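Virkeo manipulation group – minutes, June 22, 2023

Present: Judit Dudás (chair), Jolán Major, Szabolcs Szalai, Ha-rang Nam (notes)
Apologies: Ildikó Gál

1. Last minutes
Accepted. Action on the March calibration files still open, Szabolcs to finish.

2. Zeluda results
Jolán went through the relabelling method. Old way – one instruction per episode, written before the run. New way – episode gets cut wherever the gripper opens or closes, each piece labelled afterwards by a person who hasn't seen the original instruction. Set is now 3000 episodes, 384 held out for testing.
Policy trained on relabelled data does better on cluttered tables, little change on tidy ones. Judit asked if that's the labels or just more segments per episode. Jolán not sure, needs a control with cuts but old labels. Agreed this has to be run before anything goes in the draft.
Labellers disagree most on object names. Szabolcs wants a fixed word list, Jolán against, says the varied wording is half the point. Left for now – try both on a small batch.
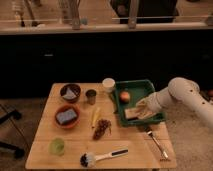
Item 2: arm holding the flat beige object at the green tray, kitchen clutter set.

3. Naming disagreements
Ha-rang checked 23 episodes by hand. Flat things and small fruit the worst, the same object gets called bread in one label and board in the next. Cups mostly fine, colour words not. Propose allowing 2 names per object and scoring either as correct. Agreed in principal, Ildikó to comment when back.

4. Bíró workstation
Disk nearly full again. Old checkpoints to go to the Judstead server, keep final ones only. Please ask before deleting other peoples runs.

5. Draft
Judit has the intro. Methods section too long, Jolán to cut. Results table waits on item 2.

Actions
Jolán – control run, cut methods
Szabolcs – word list, calibration files
Ha-rang – two-name scoring script
Ildikó – comments on item 3
Judit – book arm time for the control

Next meeting tba, same room.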